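Notes first, tidy later. README for the **cloth-folding set, Climdale office**. Maintained by Octavian Mocanu. If something is wrong, open an issue, don't email me, I lose emails.

## What's in it

People folding and unfolding household cloths at a table. That's it. Hand cloths, dish towels, napkins, a few pillowcases.

- 263 takes total
- 20 cloths
- 390 seconds for the longest take (a pillowcase, don't ask for more pillowcases)
- one fixed view of the table per take
- one text note per take, typed by whoever folded

Short name is `dimotitz-cloth`. Dimotitz is the project, cloth is the cloth. There was going to be a `dimotitz-cutlery` too. Not started.

## Why cloths

Cloths are annoying. A box is the same box after you push it. A towel is a different shape every time you touch it, and the person folding it deals with that without thinking: pinch a corner, shake, smooth, start over. We wanted lots of the in-between part. The crumpled part, the half-folded part, the "where did the corner go" part. Most folding material I found goes straight from flat square to neat square, very tidy, not much use for laundry at home.

So takes start messy on purpose. Cloth gets dropped on the table from about chest height and left how it lands. No arranging it first.

## The room

Ordinary open office, Holloway side of the floor. Gray carpet, big window, other people's desks. Nobody was moved out for recording, so there is always something going on in the background: screens, chairs, someone working. Same for the stuff on the desks. Drinks come and go. Cans, cups, bottles. We did not clear the far desk between takes and we're not going to pretend we did.

The folding table is light wood. The cloth has to share it with cables on one side, so the real working area is smaller than the tabletop. Folders learned to keep the cloth toward the middle. 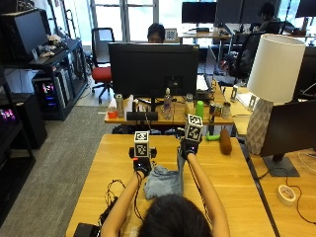 *Light-blue cloth, partly folded, one strip still running up toward the right hand.*

Light-blue is the one I'd start with if you're new to the set. Shows up well against the wood, creases are easy to see, and it stays put when you let go of it. The white napkins are much worse, in bright daylight the edges wash out completely.

## The cloths

Full list is in `cloths.csv`. Columns: id, kind, color, size, feel. "Feel" is a word picked by me (stiff, limp, slippery, fuzzy). Not a measurement!! Please do not plot it.

Kinds, quick version:

| kind | notes |
|---|---|
| hand cloth | small, easy to crumple, most takes |
| dish towel | longer, some with a hanging loop |
| napkin | thin, slides around |
| pillowcase | two layers, takes forever |

Everything was bought at the Rirkby market or brought from home, then washed once before use. New cloths have a stiffness from the shop that goes away after a wash, and the first batch folded like cardboard. That batch is gone, not in the release.

No ironing. If a cloth has an old crease in it, the crease stays.

## How a take goes

1. Drop the cloth.
2. Hands flat on the table edge, short pause.
3. Fold. Any way you like, from the list below or your own.
4. Hands back to the edge.
5. Type the note before the next one. (People forgot. See Known problems.)

Folds used:

- `half` - once across
- `quarter` - half, then half again
- `thirds` - like a letter
- `roll` - from one short side
- `free` - whatever you do at home

`free` is the most interesting folder by far. Everyone has a way they learned from a parent and are ready to defend. There's a dish towel fold in there that ends in a sort of pocket, no idea what it's for, it's nice.

Unfolding takes run the other way: start from a folded cloth, end flat. Flat means flat enough to wipe a spill with. We did not use a ruler.

## Folder layout

```
dimotitz-cloth/
 README.md
 cloths.csv
 takes.csv
 half/
 quarter/
 thirds/
 roll/
 free/
 unfold/
 notes/
```

One folder per take inside each fold type, named by cloth id and take number. Notes are plain text, same name as the take. `takes.csv` ties it all together: take, cloth id, fold, folder initials, finished yes/no, lighting.

Lighting is `day` or `dull`. Day means sun through the window, dull means everything else. Most are `day`.

## What counts as finished

`finished = yes` if the person folding said it was. We don't overrule them. Some finished folds look terrible. Some `no` takes look fine to me but the folder wasn't happy and gave up, so it's a `no`.

If you need a stricter label, make your own, and send it over, I'll add a column. Rule I'd suggest:

- edges line up to within a finger width
- no corner sticking out
- holds its shape when hands come off

Tried that rule on 50 takes one evening and got bored. Those are in `notes/strict_try.csv`, use with care, one person's opinion, tired person.

## Splits

There's a suggested split in `takes.csv`, split by **cloth**, not by take. So the cloths you test on are never seen in training. Please keep it that way. If you shuffle by take you get the same towel on both sides and your numbers will look great and mean nothing.

Pillowcases are all in test. Harsh but there weren't enough to share.

## Notes files

Worth reading. Short, a bit grumpy. A few:

> corner hid under the middle, had to flip the whole thing

> went for thirds, ended up with something like two and a half

> too slippery, keeps walking away from me

> good one

Spelling left as typed. Some are not in English, left as typed too.

## Known problems

- Missing notes on some takes from the early November sessions. Empty file = nothing was typed. Not a broken download.
- Hands cover the cloth a lot. Of course they do. Worst in `roll`, where for long stretches you mostly get knuckles.
- Folder's head comes into view low down when they lean in. More with big cloths.
- Cloth id 7 and id 12 are the same pattern in slightly different sizes and got swapped at least once. I fixed what I could find. If you find more, tell me.
- Left-handed folders are underrepresented. Only a couple of people. Would like more.
- `unfold` is thin compared to the others. Everybody wanted to fold.
- Late afternoon takes have long shadows across the table. Marked `day` anyway, shoud have been a third label.
- Two cloths shrank in the wash halfway thru. Sizes in `cloths.csv` are from before. Re-measuring is on the list.

## Good for / not good for

Good for: cloth state (crumpled, half, done), spotting fold steps, looking at how people recover from a bad fold, anything with small household textiles on a table.

Not good for: clothes. No shirts, no sleeves, no buttons. Also not big stuff like sheets, the table can't take it. And not for judging who folds well, the people in here did us a favor between meetings, so no rankings please.

## People

Everyone folding agreed to be recorded and can ask to have their takes pulled. So can anyone at the desks behind. If a take disappears between versions, that's why, and please delete your copy as well. Initials in `takes.csv` are shuffled, they don't match real names.

Don't try to work out who is who from the background. Asking nicely.

## Changes

- **v3** - strict_try added, cloth 7/12 fixes, `free` pulled out of `half` where it had been hiding
- **v2** - unfold takes added, shop-stiff batch removed
- **v1** - half and quarter only, barely usable, please don't use

## To do

- [ ] re-measure shrunk cloths
- [ ] third lighting label
- [ ] more left-handers
- [ ] more `unfold`
- [ ] thicker towels, the bath kind, if they fit on the table
- [x] stop buying white napkins

## Using it

Research and teaching, fine. Mention `dimotitz-cloth` and the version number, the version matters more than you'd think given the id mixup. For anything commercial ask first through the issues page, tag it `license`. I check those in the mornings, usually before ten.

Octavian Mocanu, Climdale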